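水槽该不该买双槽,我被说服了一半

2024-10-03

先说结论好了,省得有人翻到底下:双槽水槽配沥水架这一套,我现在的评价是“能用”,离网上那些人说的“幸福感飙升”差得很远。

事情是这样的。九月我帮着Tiststead那边的工作间弄茶水角,就是靠墙一条白台面,下面一排白柜子,没有灶,也不做正经饭,顶多洗洗杯子、洗个盘子。这么点需求,我原本的意见是装一个大单槽,越简单越好。结果群里讨论了十来条之后,风向全变了,人人都在转Zorkley的那份选购指南,说小空间更应该上双槽,“洗沥分离”,台面永远干爽。

我对“永远”这两个字一向过敏。

那份指南我从头看到尾,十二页,有一半在讲生活态度。讲水槽的部分倒也不是全错,比如它说大小槽要拉开差距,大的那边得能放平一只锅,小的那边专门沥水。道理听着通顺,可它没讲小槽被架子占住以后,你手里拿着一只脏杯子,另一个人正在用大槽,你该往哪儿放。答案当然是放台面上。那台面还怎么永远干爽?

最后少数服从多数,装了双槽。左边大,右边窄,右边上面横着一个深灰色的沥水架,一根根细杆排过去,两头是灰塑料的边。
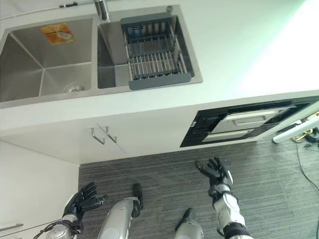
茶水角的台面、双槽和下面那排白柜子

用了一阵子,我把意见分开讲,好的坏的都有。

先讲好的。左边那个槽确实深,深到我之前担心的溅水问题基本没出现。我在自己家用的是一个浅槽,水龙头开大一点,衣服前襟就遭殃,所以这一条我认。拉丝的表面也比亮面的省心,水渍干了不太扎眼。注意我说的是“不太扎眼”,不是没有水渍。凡是告诉你拉丝不锈钢不显脏的,请他傍晚侧着光去看一眼。

沥水架也有一个我没料到的好处:它架在槽口上,不占台面。以前我们用的是那种摆在台面上的沥水篮,下面带个接水盘,接水盘三天不倒就长一层滑腻腻的东西,谁都不愿意伸手。现在水直接滴进槽里,这一步省掉了。光为这个,我愿意把“多此一举”四个字收回来。

再讲坏的。架子的杆子细,间距又是固定的,立盘子很合适,放杯子就看运气。敞口的马克杯倒扣上去还算稳,小一点的茶杯就爱歪。卖家页面上那张图,盘子、碗、杯子、勺子各就各位,整整齐齐,我照着摆过一次,光摆就花了好几分钟,比洗的时间还长。谁洗完东西还有这个耐心?

还有清洁。横着那么多根杆,每一根下面都是要擦的地方。宣传里说“可整体取下冲洗”,取当然是能取下来,可取下来以后你得有个地方冲它,那就是左边的大槽,放进去还得斜着。所以每次洗架子,整个水槽就停工。这种事选购指南里是一个字都不会写的。

顺便说一下柜子。下面柜门的把手是银色的长条款,两扇门挨着,把手也挨着。当时有人嫌俗气,想要无把手的按弹式,我坚决反对。手上有水的时候,你是愿意勾一下把手,还是愿意拿湿手去按一块白门板?白门板配湿手印,这画面不用我描述。这一仗我打赢了,整个茶水角里我最满意的就是这几根把手,便宜,结实,没有人为它们写过什么指南。 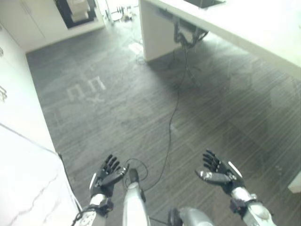 地面我就没这么好运气了。那间屋子本来铺的就是深灰色条纹地毯,一直铺到柜子跟前,预算里没有换地的钱。我当时提过,水槽前面至少该有一小块能擦的地方,哪怕铺张垫子。回答是“深色耐脏”。又是一句听了很多年的话。深色耐的是看得见的脏,水滴到地毯上它照样往里吸,只是你看不出来罢了。看不出来和没有是两码事,这一点我跟人争过不止一次,每次都像我在故意扫兴。

垫子的事后来也没有下文。我去看了Koval家的一款,吸水的那种,标价113,评论里夸得天花乱坠,什么“一踩即干”。我在店里踩了,鞋底是干的,垫子什么样我没法知道,因为店员不让我往上倒水。没买。又看了Eso的,便宜一些,摸着像浴室门口那种东西,味道很大,也没买。所以目前的状态是什么都没铺,大家洗东西的时候自己小心一点。

说到水龙头,这个倒是值得讲两句。我们装的是鹅颈那种,镀铬的,弯得高高的再落下来。高弯的好处是能往下面塞一只大水壶,坏处是水落得远,水压稍微大点就砸出水花。幸好槽深,两个毛病正好抵消。要是你家是浅槽,又看上了这种高弯龙头,我劝你先拿个杯子举到那个高度往槽里倒一杯水试试,看看自己能湿成什么样,再决定要不要下单。龙头是跟水槽一起订的,两样加起来700,安装另算。我不觉得占了便宜,也说不上被坑。

关于不锈钢的厚度,我也被科普了一通。什么越厚越好,敲起来声音要闷。我敲了,声音是挺闷的,可闷不闷跟底下贴没贴隔音层也有关系,光凭这一下能听出厚度的人,我是佩服的,但我不太信。槽壁上那张橙黄色的小贴纸到现在还没撕,我也懒得撕。我对付贴纸的经验是撕到一半会断,剩下那半截胶比贴纸本身难看得多。网上有人说用吹风机,有人说用风油精,还有人说用橡皮,三派吵得很凶。等哪天我手痒了再说。

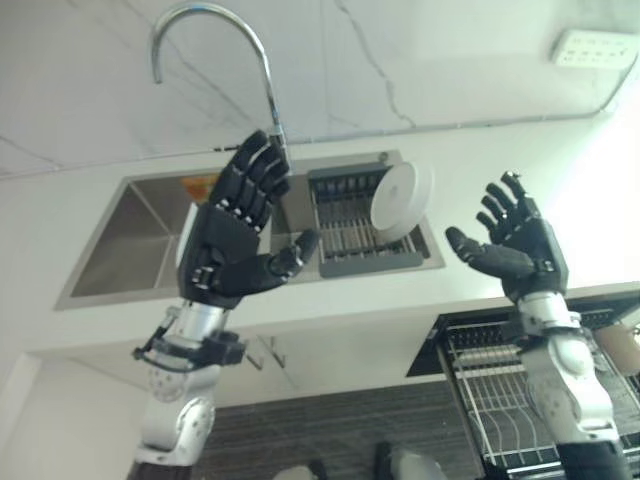

真正让我态度松动的,是盘子。我原来认为这么小的地方,洗完一只盘子随手拿布擦干就得了,要什么架子。可擦盘子的那块布本身干不干净,是另一个没人愿意深究的问题。一块布挂在那儿,擦盘子用它,擦手用它,有时候擦台面也用它。跟这块布相比,让盘子立在架子里自己晾着,确实体面得多。所以我现在洗完盘子也往右边一插,转身就走。之前反对得最响的是我,用得最顺手的可能也是我,这个我承认。

但你要问我值不值得专门为了它去换双槽,我还是那句话:不值。原来有单槽的,买一个能架在槽口上的沥水架,量好宽度,效果差不了太多。量的时候记得量内口,别量外沿,我见过有人因为这个退了两次货。退货期一般写着14天,可湿过水的架子人家收不收,页面上的说法和客服的说法往往不是一回事,最好在拆包之前就比一比尺寸。

有人在上一篇底下问我茶水角的柜子怎么分格,哪层放杯子哪层放清洁用品。这个还没定下来,现在是谁先放谁占着。我的主张是清洁剂放在水槽正下方,杯子离它远一点。至于那些抽拉篮、旋转盘之类的收纳神器,已经有人在群里发链接了,我一个都还没点开。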